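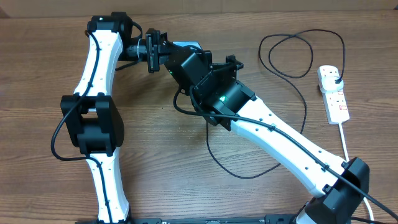 *Last updated: 2018-11-23*

# Winell 808 cordless hedge trimmer, one full season in

I bought the Winell 808 in spring after my old corded trimmer chewed through its own extension cord (my fault, second time, I'm not proud). I've now used it on every hedge we have plus a couple at my neighbor's place, so I finally feel okay saying something about it that isn't just new-toy excitement. Although there is still some of that!

Quick background on what it's up against. We have 91 feet of privet down the side of the driveway, a short boxwood hedge out front, and a yew by the gate that was planted long before we moved in and has opinions about being trimmed. The privet gets cut three times a year. The boxwood gets cut when I remember. The yew gets cut once, and then I need to sit down.

I paid $294 for the kit with one battery and the charger, from the Honent garden store out on the county road. You can get it as a bare tool for less if you're already in the Winell battery family, but I wasn't, so I paid for everything.

## First impressions

It's heavier than I wanted. The battery sits right behind the rear handle, so the balance is better than it looks on the shelf, but hold it out at arm's length over the top of a wide hedge and you're going to feel it in your shoulder the next morning. I'm five foot four and not a gym person. My husband thinks the weight is fine and I'm ignoring him because he has cut that hedge exactly one time.

The blade is 25 inches long, which was the main reason I picked this one. My old trimmer was quite a bit shorter and I was forever making little overlapping passes and ending up with a wavy side that looked like a bad haircut. With the longer blade I get a flat face on the privet without even using a string line, at least on the straight stretch. Around the mailbox it's still a bit of a haircut situation.

The rear handle rotates, with three positions and a click in each one. I thought that would be a gimmick and I use it constantly. Turn it sideways for the vertical cuts and your wrist stays straight. The catch is stiff, though, and if you're wearing thick gloves you'll fumble it. I take one glove off every time and then lose the glove in the hedge.

## How it cuts

On privet, great. Soft new growth just falls off it, and it gets through anything up to the thickness of a pencil without slowing down. Past that it'll chatter and stall, and you have to back it out and go get the loppers. The box makes some bigger promises about branch thickness and I would not believe them for old wood.

Boxwood was the surprise for me. I'd always done it by hand with shears because I was scared of tearing the leaves and getting those brown edges everywhere. On the slow setting it left a nice clean cut, and I did the whole front in the time it takes to drink a (large) coffee. I did go back over the corners with hand shears, and I wiped the blade down first, which you really should do with boxwood anyway given all the blight going around.

The yew, well. It did the outside just fine. Inside there's a lot of thick dead stuff, and that's a pruning saw job whatever trimmer you own. 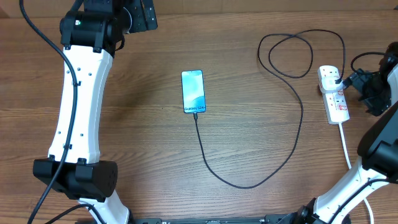 *Two arms, one wood table.*

## Battery and noise

One charge does the driveway side of the privet and most of the top. It doesn't do the street side too, so I either stop for lunch or finish the next day. When I did the fall cut in October it ran down a little sooner, and I'd put that down to the cold and also to me being lazy and leaving the hedge too long. Konrad Thaler, two doors down, has the same trimmer and bought a second battery right away. He says I'm silly not to. He's probably right, but have you seen what they want for a second battery?

The charger has a fan in it that whines. Put it in the garage.

The trimmer itself is so much quieter than the gas one Konrad used to have. I can hear the birds complaining at me while I work, and I can talk to someone across the driveway without shutting it off. I still wear ear protection and you should too.

## Things that bugged me

The blade cover. Oh, the blade cover. It's a floppy plastic sleeve that only goes on one way around, and it doesn't tell you which way. Mine split at the tip by midsummer and I've got it held together with duct tape.

There's no hanging hole that makes sense, either. The one at the tip of the blade guard is too small for a normal nail, so it lives on a shelf and takes up a whole lot of room.

And you have to squeeze both switches to run it. I know that's a safety thing, and I'm all for keeping my fingers, but reaching over a tall hedge with both hands locked in position gets old. Smaller hands will notice it more.

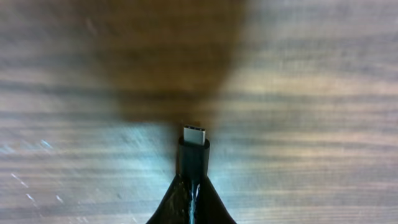

**Filed under: Hedges & Shrubs / Power Tools**

## Looking after it

I brush the clippings out after each use, then run a rag with resin cleaner along both sides of the blade and finish with a few drops of oil. Privet sap sets like glue if you leave it overnight. I left it overnight once and spent a good while with a toothbrush.

Haoran Pan at Honent sharpened the blade for me at the end of the season and told me most people wait way too long to bring theirs in. It cut noticeably smoother afterward, so I'd plan on doing that every year if you have as much hedge as we do. You can sharpen it yourself with a flat file, but there are a lot of teeth on there and I know my limits.

## What else I looked at

The Berkusari was lighter and I liked the feel of it in the store, but the blade was shorter and the handle didn't rotate. If you only have a small boxwood hedge or a few shrubs, I'd go with that one and save your shoulders. The Nyberg was the fancy option, beautifully made, and cost more than I was willing to spend on something I use on privet.

## Would I buy it again?

Yes, for a long hedge. Four stars out of five, and the missing star is mostly the blade cover. If you've found a cover from another brand that fits the 25-inch blade, please leave me a comment, since the duct tape is starting to peel.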